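4.2 Open day at Allosthorpe

The second field exercise took place in April at the Allosthorpe site, during an open day run by Larell. Visitors came through from 10 in the morning and could stop at the kitchen bench for as long as they liked. The robot worked at a double sink with a dish rack in one basin, using the Komthorpe task list without changes. Figure 3 gives two views of the work, one from the head and one from the wrist. 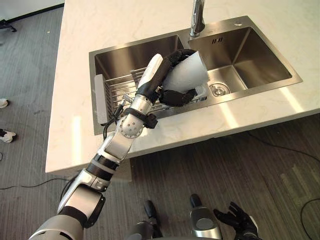
Barros

Cups were the harder item. A paper cup gives under the fingers, so the grip limit was set lower than for plates, and the operator could stop the arm at any point. In panel (a) the hand has a white paper cup over the sink, with the wrist above the front rim.

We logged 303 attempts over the day, of which 50 were started at a visitor's request. These are reported separately in Section 5, as visitors tended to ask for the same items again and again. Talking near the bench did not affect the controller, but it did slow the operators, who often paused to answer questions.

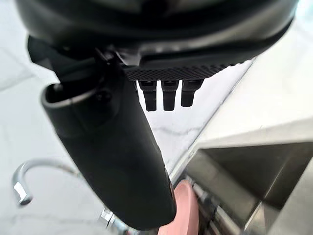

Figure 3. (a) Head view; (b) wrist view, with a pink plate upright in the sink near the rack bars. Source: Larell, Allosthorpe open day.

The wrist view was also shown to visitors on a monitor. Several said it helped them judge how close the fingers were to the counter and tap. We kept 756 short clips from this view for later labelling.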